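Wiping down polished stone: questions for a surface care technician

12 Dec 2025

The Welstead workshop handles finished stone tops before they are fitted. Its lead technician has worked on polished surfaces for 16 years and spoke to us on condition that we print the method and leave out the name.

Most damage to a polished top, the technician says, comes from cleaning. "People see a dull patch and reach for something stronger. On marble the dull patch is often an etch mark, and a stronger cleaner makes it larger."

The shop's routine is short. Grit is lifted first with a dry cloth. A soft foam sponge follows, damp, with a neutral cleaner mixed fresh. "Keep the face of the sponge flat. If you tip it and press on a corner, you clean a narrow line and leave a film on both sides of it."

Veined patterns need closer checking, in the technician's view. Tan and beige streaks hide dried residue well, and glare hides the rest. "I look at the reflections of the lights. A clean polish gives you a bright patch with a clear shape. Then I move my head and look again – residue shows at a low angle."

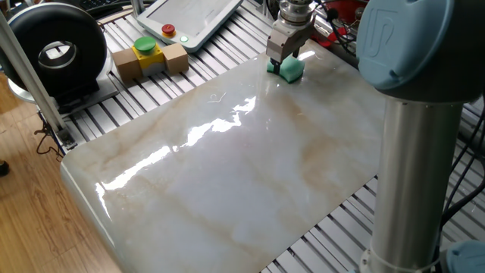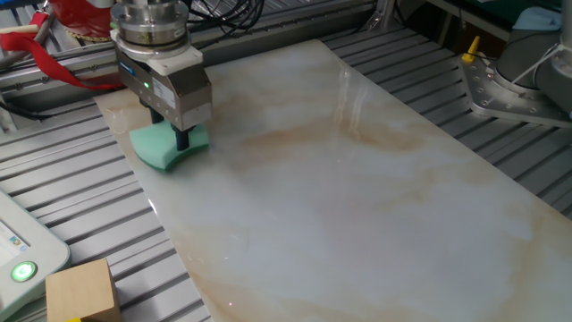

Pale surface with tan and beige veining, green foam sponge in both views.

Sponges and rinsing

The shop buys foam from Trerby in packs listed as part 2704. Each sponge is rinsed after every pass and retired after five tops. "Foam holds grit. You can't always feel it, so we go by the count."

Rinsing uses plain water and a second sponge kept for that purpose. Drying is done along the long side of the top, with the rim left for last.

On sealers the technician was brief. The shop tested one from Kokitz in August and still uses it on honed tops. "On a high polish it gave us streaks. We went back to bare stone and more frequent wiping."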